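The Bedroom Floor Is Not a Shelf
A love letter to folding on the bed

October 12, 2018

I have been folding laundry for most of my adult life and I only got good at it in March. That was when we moved to a rental in Lamilthorpe with two suitcases of clothes, a mattress and no dresser, and for a good long while the bed was the only clean flat surface in the place. Everything happened on it. I sorted mail there, I ate toast there, and every second evening I tipped out the laundry basket and went at it.

What I found, to my great surprise, is that I love it. Folding on a bed is wonderful! You have more room than on any kitchen table, the colour of your clothes shows up beautifully against a pale sheet, and your back is spared if you kneel on a cushion beside it. A friend lent me a dog-eared booklet put out by Bretov, a little linen shop that used to run evening classes above a bakery, and I worked through it page by page the way other people work through a bread book.

Start with a t-shirt. Everybody owns too many of them (I counted ours for this piece, and between the two of us it came to 137, which explains a lot about the suitcases). Cotton is forgiving, it holds a crease without much coaxing, and if you make a mess of it you just shake it out and go again. The booklet says to double the body over first, then find the hem and draw it toward you before you do anything clever with the sleeves. I resisted that for weeks. I was a sleeves-first person. But pulling on the hem does help the creases drop out of the body of the shirt, and everything after that goes quicker. 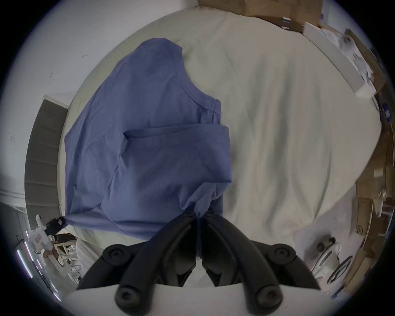
Should a t-shirt be folded face up or face down? Face down, with the back of the shirt toward you, so that the collar ends up at the front once the sides are brought in and the bottom is folded up to meet it.

From there it's mostly patience. Smooth the shirt with the side of your hand, working from the middle out. Bring in one side by a third, lay the sleeve back along the fold, then do the other side to match. Fold the length in half, then in half again if your drawer is shallow. Ours will be, when we have one. We've ordered a chest of drawers from Laizer and I have already measured a folded shirt at 193 millimetres across, which I am told is a normal thing to do before a drawer arrives and which my household disputes.

The sheet matters more than you'd think. A fitted sheet pulled snug gives you something close to a table. A loose one creeps along with the shirt, and you end up folding both. I tug ours tight at the corners before I begin, every time, and I've become quite fussy about it. Colour is a matter of taste, but I'm firmly in the off-white camp. Dark socks, blue shirts, the odd grey tea towel that has wandered in from the kitchen – they all stand out, and you stop losing things in the bedding.

Then there are the bigger pieces. Anything that hangs past the edge of the mattress is a job for two, and I've come to look forward to those. You each take an end, you step back until the slack is mostly gone, and you hold the cloth up over the bed. Keep it a bit soft in the middle. If you haul on it like a tug-of-war, one of you will let go and the whole lot will land on the floor. A shallow dip is just right, and then you walk toward each other and fold as you meet.

It does help to have the room half unpacked and no more. I know that sounds odd! Once the side tables and the lamps and the good chair come in, there's nowhere left to stand at the far end, and the stretch-and-walk becomes a stretch-and-shuffle. Some of my happiest folding was done among headboards and cardboard, with the walls still bare. 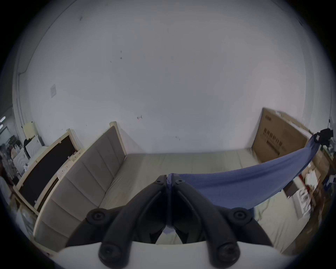 Traronar wrote to me after an earlier column to say that two people are a luxury, and that anyone living alone can do the long pieces perfectly well by tucking one end under the mattress and walking the other end back. The trick, according to the same letter, is to tuck a good hand's width under so it won't slip, and to fold toward the mattress every time, never away from it. I've tried it since with a bath sheet and with a tablecloth, and it works a treat on the first and rather less well on the second, which was slippery.

I timed myself last month on a full basket, shirts and towels and all, and it took 144 minutes, including a phone call and a cup of tea that went cold on the windowsill. That's slow. I don't mind. The radio was on, the window was open, and there was a neat stack at the foot of the bed by the end of it, shirts on the left and towels on the right.

Next is the fitted sheet itself. The booklet gives it four pages and a diagram, and I have read them twice.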